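The snack box, and the end of the pantry shelf

We leave for Velby on Tuesday, so the weekend went to packing. The clothes were done by Saturday lunch. The food took longer, as it does every time.

The rental up there has a kitchen, but the nearest real store is in Aketcombe, 40 minutes each way on a road I don't like after dark. Last year we made that drive on the first night for crackers and coffee. This year I decided that anything in a wrapper would come from home and go in one box, and that the box would ride in the back seat where people could reach it.

I started with the pantry shelf above the microwave. It is the shelf where half-used multipacks go. I took everything down, wiped the shelf, and checked dates. Two granola bars had expired in November and went in the trash. The rest was fine. I found three kinds of instant soup, a lot of single-serve tea, the fruit chews the kids said they wanted and then didn't eat, and a sleeve of oat cookies I had bought twice because I couldn't see the first one.

My sister-in-law, Jummai Ugwu, packs for trips by the day. Each day gets its own paper bag with a name on it. I tried her way once and we had eaten Thursday's bag by Monday night. I sort by type now. Salty things go on one side, sweet things on the other, and drinks powders and tea stand up along the end so I can read the labels.

The outer packaging stays home. Cookies and bars come out of their cartons and go in as single packets. It saves a lot of space and the recycling gets dealt with here, where I know which bin is which. The one exception is anything with cooking directions printed only on the carton. For those I cut out the panel and tuck it in with the food.

For the box itself I used the one our Duman floor lamp parts came in. I had been saving it in the hall closet. I thought about a plastic tote, but the totes are full of winter boots and I wasn't going to empty one for a five-day trip. Cardboard is lighter, and it can be flattened for the drive home once the food is gone.

I do the packing on the bed in the spare room. The kitchen counter is too small once the box is on it, and the floor is bad for my back. With the box in the middle of the quilt there is room to lay things out in front and see what I have before any of it goes in. 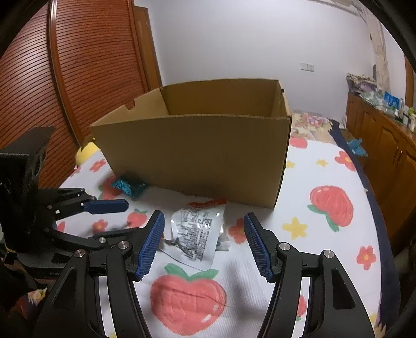

Heavy things go on the bottom, which for us means soup and the jar of peanut butter. Chips go in last and I don't press them down. I leave a gap in one corner for whatever turns up on Monday night, and something always does.

What I still need to buy: coffee filters, a small bottle of dish soap, and more of the plain Kumberg crackers, since we are down to one packet. I set a limit of 11 dollars for this and I think I can stay under it.

The cooler is a separate job and I'll do it Tuesday morning before we load the car. The ice packs are in the freezer already.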